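October
Posted by the author, Borberg

Up at 6 to finish the talk on the town charter. It has to fit in 20 minutes and it runs closer to 30. I cut the part on the Moulin petition, which hurt.

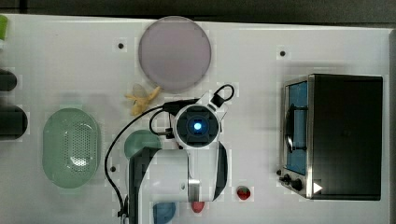

Afternoon

Drove to the Rallach archive and read the minute book from the first council. The oath takes up 14 lines and the clerk spelled "liberty" 2 ways. Only men with land could vote. I keep that in the talk, near the front.
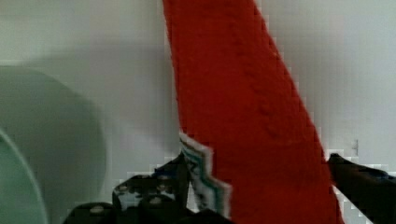
The census puts the county at 2,556 people that year, and I would like to know how many of them ever heard the charter read. The book doesn't say. It does give the cost of the candles.

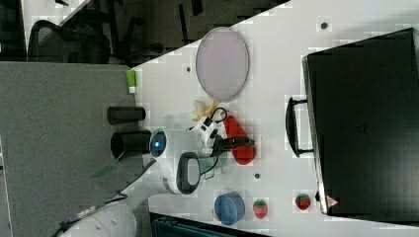

Red piece at the gripper, white table.

Back by dark. Read the preamble out loud in the kitchen – it is better spoken than on the page. The Prodard copy drops a whole clause on juries, so I will quote from the Rallach one and say so.

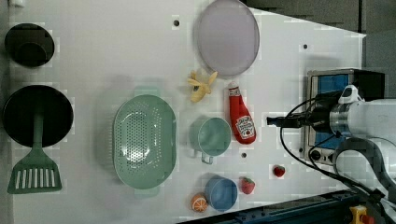 Plate, colander and banana from above.

Still need a closing paragraph. I may stop after the last article and take questions.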